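Workshop tips: when the gripper squashes the bread

Filed under Benchtop arms, 30 May 2018

I love a good fault, and this one was a beauty! For two days our arm at the Brostton workshop pushed down too far on every pick. Boxes survived. Bread rolls in a basket did not get off so lightly, and one of our fingertips came away with a bent tip.

Sigrun Viklund spotted the cause over a mug of tea. We'd fitted longer fingers and left the old tool length in the settings, so the arm thought its hand ended higher up than it did. Simple as that, and so easy to miss.

What we do now:

Measure from the flange to the fingertip every time you change fingers, and type it in before you do anything else (I write mine on masking tape by the keyboard).

Run the first pick at crawling speed with a hand on the stop button. Keep the other hand well out of the basket!

Set the force limit low and creep it up. Ours stopped with fault 3627 once we'd done this, and I was delighted to see it.

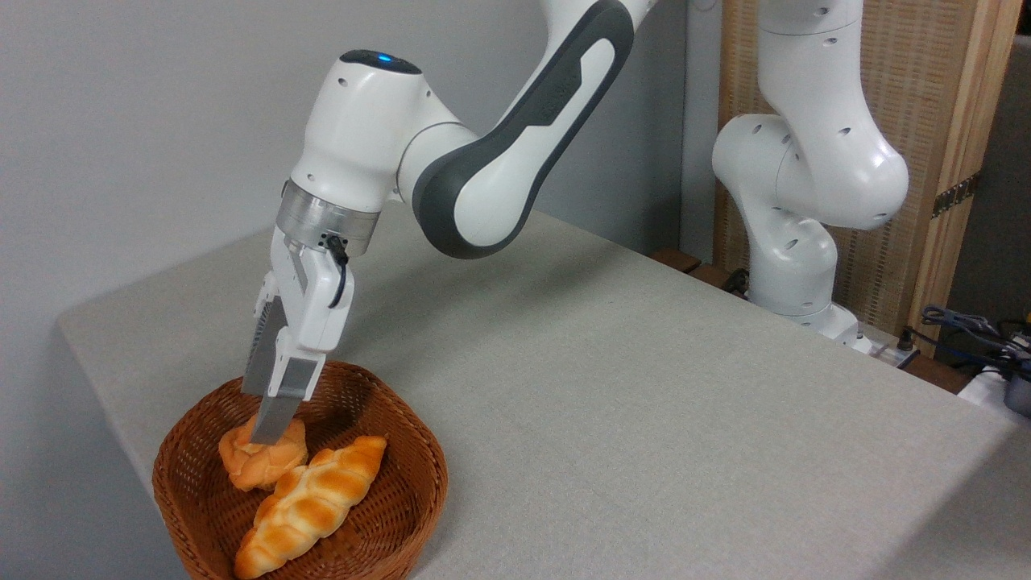
Baskets are trickier than trays, by the way. The rim hides how deep the fingers have gone, and wicker gives a little, so you get no nice clean knock to warn you. Crouch down and look from the side.

Check the cable too. Leave enough slack for the wrist to turn fully both ways, then try it slowly before you trust it.

If yours still presses too hard after all that, look at the table height next. Ours was 4 mm out as well.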